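Soft mesh pads or hard fingers for a hand-held gripper?

Asked by Rafferty Montoya

I'm comparing pads on the Leka hand-held. Small glossy items are the worry. 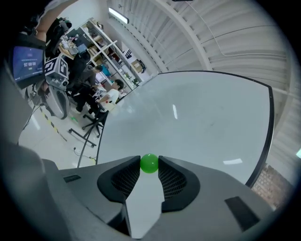
Green ball between the mesh pads.

Is it worth buying the hard fingers as well?

Ylva Halvorsen
Depends on side load. Try a marker on a whiteboard, light pressure, same stroke each time.
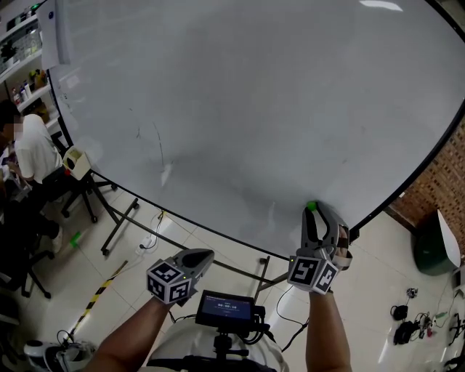
Log grip width at 600 samples per run and compare the drift – ours favoured the soft pads.

plotas2
Just get both.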